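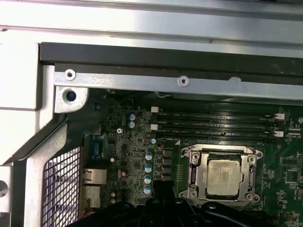

Inside an open desktop workstation: four empty memory slots, the CPU still seated, and the gripper coming in from below.

Pila 2 gets pickier about where it puts its fingers

By Jummai Olatunji
2026-09-11

I've been nagging the people at Muvirico for months about when the next version of Pila would be out, and this week it finally landed. Pila is their planning software for robots that take old computers apart, and if you've read me before you know I have a soft spot for that kind of work (my garage is full of dead desktops, don't ask). I got to spend an afternoon with the team and came home with a notebook full of scribbles, so let me try to make some sense of them.

The big change is in how the software picks a way in. The old Pila looked at a board, found the part it wanted, and planned the shortest path to it. Fine on a bare board sitting flat on a table! Much less fine inside a case, with metal rails and brackets over one side and a heat spreader you'd like to keep off. Version 2 plans the whole hand, wrist included, and it keeps a running map of what the fingers are hiding from the wrist camera.

That last bit is the one I got excited about. When your camera rides on the wrist, the gripper is always in your own way. Iveta Oravec, who wrote most of the new perception code, told me the old version would happily forget about anything behind a finger. A row of capacitors would slip out of view and the planner treated the space as free. Now it remembers what it saw on the way in and keeps those parts marked as solid until it has a fresh look at them.

"I used to watch the logs and yell at it," she said. "It knew the part was there two seconds ago! Where did it think it went?"

The other piece is a small thing called Bozsik, and it's the one I'd want for myself. It's a replay tool. You load a run, drag a slider, and it shows you the camera picture with the planner's guesses drawn on top: here's a memory latch, here's a screw hole, here's something I'm not sure about. The unsure stuff shows up in orange. Efraín Benavides drove while I pointed at things, and we went through one run where the planner had decided a shiny strip along the edge of the processor frame was a gap. Glare, plain and simple. You could see the exact moment it changed its mind, because the orange patch shrank as the arm tilted.

Shiny metal is still the hard part, by the way. They were pretty open about that. Brushed panels, plated brackets, the load plate on a CPU socket, all of it throws off the depth estimates, and the fix for now is to slow down and take a second look from another angle. That costs time. Efraín thinks they can get some of it back by having the arm look while it's already moving, but that isn't in this release.

They tested on 1000 recorded approaches before shipping. The old planner asked for human help on 301 of them. I wanted the matching number for the new one and Iveta wouldn't give it to me until they've rerun the set with the final build, which is fair, though I did try twice. She says she'll post it in the release notes.

What does it mean if you're already running Pila? Your old task scripts should load as they are. Your camera calibration won't, so plan on redoing that before anything else. The config file has a new section for hand geometry too, and if you use custom fingertips you'll have to measure them and type the numbers in yourself. I asked if there was a wizard for it. There was some laughing.

Bozsik comes in the same download and will open logs from the previous version, minus the orange overlay, as those runs never saved how sure the planner was. I'm a little sad about that one, there are some old failures I'd love to pick apart.

Next on their list is latches. Spotting a memory latch is one job and pushing it the right way with the right amount of force is a whole other one, and right now each latch style needs its own hand-tuned motion. They're hoping to have a first general version in testing by March. I've already asked if I can come back for that, and Iveta said yes as long as I bring some of the desktops from my garage.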